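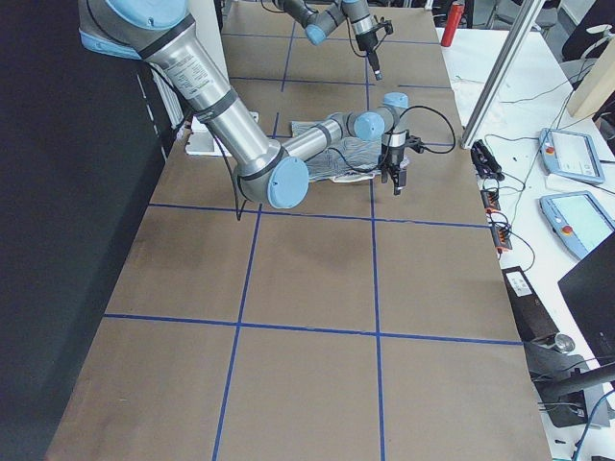

Iona Purves wrote the procedure for cloths in October and revised it once. Striped cloth, cotton or similar. Paper beneath it, brown, replaced when creased past use. Tape in blue, laid straight, to divide the table into squares.

Calum Moncrieff read it standing up.

"Section 3 says fold to quarters," he said. "Section 2 says leave as found."

"Section 2 applies to cloths that came from a house."

"Which ones came from a house?"

She opened the register. Entry 269 was a cloth, grey and white, received from the kitchen of Agnes Lindsay, deceased. Condition: crumpled. Purves had written the word herself and had not added to it.

Moncrieff looked at the cloth on the paper. The stripes ran one way, met a fold, and ran another way. A paler fold lay along the lower edge.

"She dried her hands and put it down," he said.

"The register has no field for that."

"And if we fold it?"

"Then it is a folded cloth. We have 1,000 of those at Guthrie."

He took the pencil from behind the register and struck out a line in Section 3. He initialed the margin. Purves checked the initials against the list of persons authorized to make changes, found his name, and closed the book.

They left the cloth in its square and went on to the spoons.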